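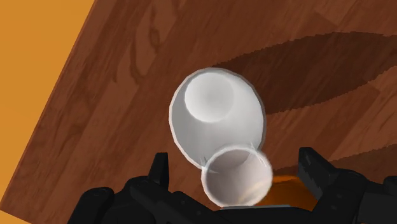

Progress report: Sesley refillable makeup line
Period covered: May to December
Prepared by: Yupin Ongart, product development
For: Rafail Tzanetos
Tuesday, December 21, 2021

Summary

The line is on schedule for eyes and lips and behind for cheeks. The Fellness cream eyeshadows are ready to go to the filler. The Vieira lip tints need one more round on two shades. The Brutby blush has a problem with the refill pan and will not make the spring launch unless we change the supplier or the design. Spending is within the approved amount except for shipping, covered below.

Fellness cream eyeshadow

We started with 11 shades and have cut to nine. The two we dropped were a pale gold that read as gray on deeper skin and a plum that was too close to the brown next to it. The remaining shades passed the stability test at all three temperatures. The olive darkened slightly in the warm cabinet, but the change was inside our limit and I am not asking for a reformulation.

The wear panel had 217 people on it. Creasing was the main complaint in the first round, mostly from people with oily lids. The lab raised the film former and lowered the wax, and the second round was much better. The new version sets faster, so the instructions on the box now say to blend one eye at a time. Several panel members still asked for a brush. We don't have one costed and I would leave it out of this launch.

Vieira lip tint

Color is approved on all shades except the brick and the sheer berry. The brick goes on patchy over dry lips. The berry is fine on the lips but stains the applicator, and after two weeks the tube looks dirty. New samples of both are due from the lab in January.

Flavor is settled. We went with unscented — the vanilla split the panel almost evenly, and the people who disliked it disliked it a lot.

Brutby blush

The formula is finished and I have no concerns about it. The refill pan is the issue. It is meant to click into the compact and come out with a push from underneath. In drop testing, 5 of the pans came loose and cracked the powder. The supplier says a deeper rim will fix this, but a deeper rim means a new mold and roughly eight more weeks. A magnet would be quicker and would cost more per unit. I have asked for prices on both and will send them when they arrive.

Survey

We had 2,471 replies to the customer survey on refills. Most people said they would buy a refill if it cost clearly less than the full compact. Fewer than I expected cared about being able to mix shades in one case. Price and ease of changing the pan came up far more often, which is another reason to get the Brutby pan right before we sell it.

Spending

Lab and panel costs are on plan. Shipping is over. Two sample shipments went by air after the sea booking was canceled, and that used up the reserve for the quarter. Artwork is under, as we are reusing the existing box layout for the lip tints.

Next steps

Send the Fellness shades to the filler in the first week of January.
Review new samples of brick and berry.
Get a decision on the Brutby pan, magnet or new mold.
Confirm the final wording for the ingredient lists with regulatory.

Decision needed from you

Whether eyes and lips can launch in spring without the blush. My recommendation is yes, with the blush following in the fall. The store displays would need a new header card, and I need an answer before the printer's January cutoff.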